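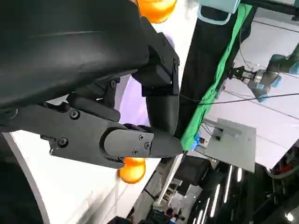

Wrist camera, left arm. Finger closed down near the orange test piece, second arm at right.

July, 4:40 pm
Posted by Kiri Kerslake

Gripper comparison, continued from Deepak's entry. Left arm has the long black fingers with the screw-on tip pads. Right arm still has the small clamping fingers, unchanged. Both on the Celletti controller, same firmware as last time.

Settings carried over: closing speed 178, current limit 525 mA, position at full close 1,304 counts after re-zeroing. The old zero was out by 232 counts, which explains why the left gripper kept reporting contact with nothing between the fingers. Deepak's left-arm force readings from before the re-zero should be thrown out. Positions are recoverable if the offset is applied.

Round objects: the bevelled tip is a poor match for anything spherical. If contact is made above the widest point, closing pushes the piece down and away. Coming in lower is better, but the housing then gets close to whatever is underneath and the planner refuses some of the approaches. Tilting the wrist gets a few of them back. Darcy wants a softer pad with a shallow hollow in it. Worth trying, although it will make flat parts worse.

Fabric: small clamps are clearly better. They pick up a fold on the first or second attempt. The long fingers slide along the cloth and only hold if there is already a ridge to close on. No change in current limit made any difference to this. Did not try the rubber sleeves, couldn't find them. Glenys may have them at Fletley.

Camera: the wrist mount gives a usable view of the tip pad but the housing takes up a lot of the upper left. Anything approached from that side is hidden until late. Bronwyn's suggestion is to move the mount outboard and turn it in toward the tip. The bracket drawing needs changing first, and the cable will need a longer loop or it will pull at full wrist rotation. Exposure is locked for now. On auto it hunted every time a bright surface came into view, and the detector lost the piece while it settled.

Tip pad screws: one on the left gripper had backed out by half a turn at the end of the session. Retightened, thread locker added. Check again before the next long run. Please don't use the magnetic driver from the Olico kit on these, the bit is worn and it is chewing the heads.

To do
- reprint camera bracket, outboard version (Bronwyn)
- hollow pad, two hardnesses (Darcy)
- apply 232 offset to the older position logs (Deepak)
- ask Heywood for lead time on a second set of small clamps
- repeat fabric picks with sleeves once found

Left arm parked and powered down. Right arm left in hold for Deepak, so check the controller before reaching in.

2 comments
3 shares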